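**Gray tabletops in the shared workroom – keep, cover or replace?**

**nesma_nasr** wrote:

Okay, I need opinions from people who work at these tables more than I do. We have 300 in the furniture budget and it has to be spent by the end of the year. Half the messages I got in November were about the tabletops, so I'm starting there.

What I keep hearing is that the pale gray is a pain for small parts and for anything on white paper, and that it looks grubby even after a good wipe. I looked at the Dorkow catalog and a full set of new tops is 1,760, so that's out unless somebody has a rich uncle. Covers or mats we could do.

I went over to take a look myself and I kind of like the gray? 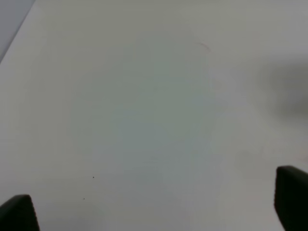

*Workroom & Benches Group – Nseir Makers Club*

It's plain, it's flat, there's no pattern to fight with when you're looking for a dropped screw. I do see the greenish patch people mention, but it's so soft I can't tell where it starts. Is that a stain or just the light in there?

---

**cayetano.c** wrote:

Light. I'd bet my lunch on it. Stand on the other side and look again, because pale surfaces pick up every color in a room. My kitchen counter goes green every afternoon in summer when the tree outside has leaves on it and I've never once tried to scrub it off.

I vote keep. Spend the money on two decent lamps and be done.

---

**yoonhee_joo** wrote:

I'm not so sure, Cayetano. Somebody was using that blue furniture polish last spring – the Gonus stuff – and it leaves a film if you don't buff it. I had the same thing at home on a desk, kind of cloudy and a bit off in color, and I blamed the window for weeks before I tried a damp cloth with a drop of dish soap.

Can we at least clean one table properly before we buy anything? Dish soap, rinse cloth, dry towel. If the green's still there I'll shut up about polish.

---

**brahim_ef** wrote:

Coming at this from the sewing side. I hate the gray. Sorry! Chalk lines on light fabric are hard enough, and then you put the fabric on a pale table and everything melts together. Fukeo sells a dark green cutting mat for 40 and we could get a few of those with money left over. They roll up when nobody's cutting.

---

**nesrin_s** wrote:

Please no rolled-up mats, they never lie flat again. I fought with one all of last winter with a dictionary on each corner.

Also I'm on team gray. I do bead work, mostly dark beads, and it's the best surface I've had. On the old brown tops I lost stuff constantly. If Brahim needs a dark surface he should get one, but don't cover all the tables for it.

---

**brahim_ef** wrote:

Fair, I only need it on one table. And I store mine flat behind the shelf at home, so it can be done :)

---

**cayetano.c** wrote:

Can I put in a word for the lamps again? My own hand's shadow is what gets me when I'm soldering, whatever color the table is. There's a clamp one at 50 that I've used for years.

---

**yoonhee_joo** wrote:

Check how thick the tops are before you order anything with a clamp. I bought one for my desk and it wouldn't open wide enough, so now it lives on a bookcase.

---

**nesma_nasr** wrote:

Good catch, I'll bring a tape measure. So for now:

- one table gets the soap and water treatment (Yoon-hee, is Saturday okay for you?)
- one Fukeo mat, stored FLAT
- two clamp lamps if they fit
- no new tops

That leaves a bit over, and I'm not deciding on that tonight. Nesrin, you said something about chair feet?

---

**nesrin_s** wrote:

Yes! The felt pads. Three of the chairs by the door screech like you wouldn't believe. I'll look up what size they take and post it in the chair thread.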